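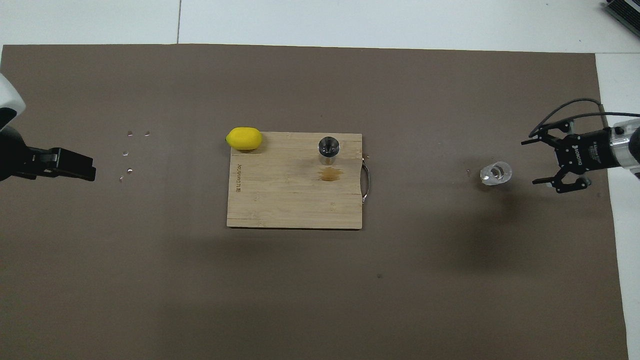

I've been through a lot of cutting boards. Plastic ones that went fuzzy, a big maple one that split the first winter, a glass one somebody gave us as a wedding present (that sound! never again). So when Piyumi Uddin at work told me she'd been using the bamboo board with the metal handle for a year and still liked it, I ordered one that same night, and I've had it since February.

First, the good stuff. It's light! I can pick it up with one hand when it's loaded with chopped onion and walk it over to the stove, and that curved handle on the side is what sold me. My old boards lived in the cabinet under the sink because there was no way to hang them. This one goes on a hook by the window. My grip isn't great these days and I've never felt like I was going to drop it.

I like how it looks, too. It's a pale tan, you can see the strips where they're joined, and the brand name is engraved small along the edge, so it doesn't shout at you from the counter. I've left it out when people came over and put cheese on it and got compliments.

Now the stain. Mine has a big brownish-orange blotch on the right half, and yes, that's on me. I grated fresh turmeric on it for a marinade, got a phone call from my sister, and came back to it much later than I'd planned. If you cook with turmeric at all, use a plate. I tried the following, in this order: dish soap and a scrubby sponge, baking soda paste, half a lemon with coarse salt, and then white vinegar left on for as long as I dared. The lemon and salt did the most. It took the edge off the color and got rid of the smell completely, but the blotch is still there and I've decided to live with it. Teodor Lindholm, who fixes furniture and has opinions, told me to sand it. I may get to that this summer. I may not.

Beets left a little pink that was gone after two washes, and carrots did nothing at all, so don't let my turmeric story scare you off!

Knives: I use a cheap chef's knife and an even cheaper paring knife and haven't noticed either one getting dull faster than before. Bamboo is supposed to be hard on blades, so if you own something fancy you might care more than I do. The surface has picked up fine scratches, only visible when the light comes in low.

It is not dishwasher safe, and I believe them. I wash it by hand, stand it on its side overnight, and rub in mineral oil when it starts looking thirsty. I skipped the oil for a few weeks at first and it felt rough and dry, almost like a popsicle stick. One good coat fixed that.

My gripes: there's no juice groove, so squeezing lemons or cutting up a ripe tomato means a wet counter. I keep a little steel cup on the board for lemon juice and seeds, and that mostly takes care of it. It also slides. A damp dish towel underneath helps, but for the price I'd have liked some rubber feet. And the handle gets in the way if you try to store it upright in a narrow rack (mine's the Rurau one, and it does not fit).

Would I buy it again? Yep. Four stars, and it would be four and a half if it stayed put. I'm getting one for my niece when she moves out, along with a plastic one for the turmeric.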